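Search this site
Search for: Go
Advanced search

Gripper stops with a force fault when closing on paper items in a small bin

Posted by Gráinne Brophy, April 8, 2018

I have a two-finger parallel gripper on a Vardale arm, picking mixed stationery and gift items out of small compartments. There is a camera at the wrist. The arm goes in, the fingers start to close, and the controller drops out with fault 106 (finger force out of range). The fault appears in 6 or 7 cycles out of every 50. It began in October, after we swapped the fingertips for narrower ones from Histley so that we could get into tighter corners.

The compartments are lined with printed paper, and the stock is mostly thin: flat printed sheets, paper bags with twisted handles, and the odd small bottle. Rigid boxes never cause it. I have checked the cable and the air supply and rerun the homing routine. 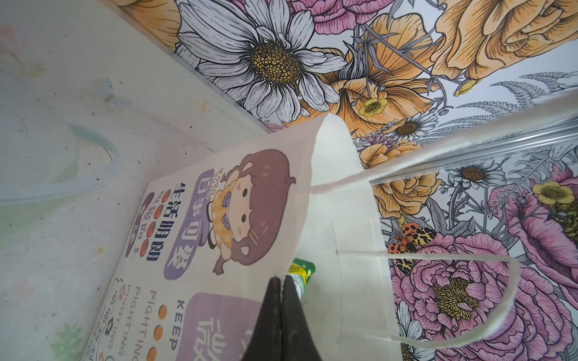
After the fault the arm holds position and will not retract until somebody clears it by hand. That worries me more than the fault does, as people have started reaching in with the drive still live. Is this a zero offset problem, or are the fingers touching something they should not?

Malachy Flanagan

Probably both. Narrower tips weigh less, and if the tool mass was not changed in the settings, the force reading is wrong before you touch anything. Try this:

Move the arm to open space, fingers down, and note the force reading.
Turn the wrist through a quarter turn and note it again.
If the two differ by more than the noise, correct the tool mass and centre of gravity, then zero again.

After that, look at the approach. In a tight compartment a fingertip can press on the lining or a side wall while the other one is still in free air. The sensor cannot tell that from a bad grip. Bag handles are worse – a twisted paper handle can hook behind a finger and pull sideways as it closes. Approach a bag by its top edge and keep the handles outside the closing path, if your vision can find them.

On the other point, stop the reaching in today. A held position is not a safe state. Isolate the drive, lock it off, then clear the item. A slow retract along the approach path can be added to the fault routine, but limit the force and test it with the guard shut.

Žofie Rusnák

Had the same on a Barrientos gripper. New tips fixed it.

Man-sik Woo

Check the tip screws as well. Ours at Skarkbridge had worked loose, and the tips met slightly out of line when fully closed. With a thick box it made no difference. With a single sheet the fingers nearly touch, so any misalignment shows up as side load. Close them on a strip of thin card and see whether it grips evenly along the whole face.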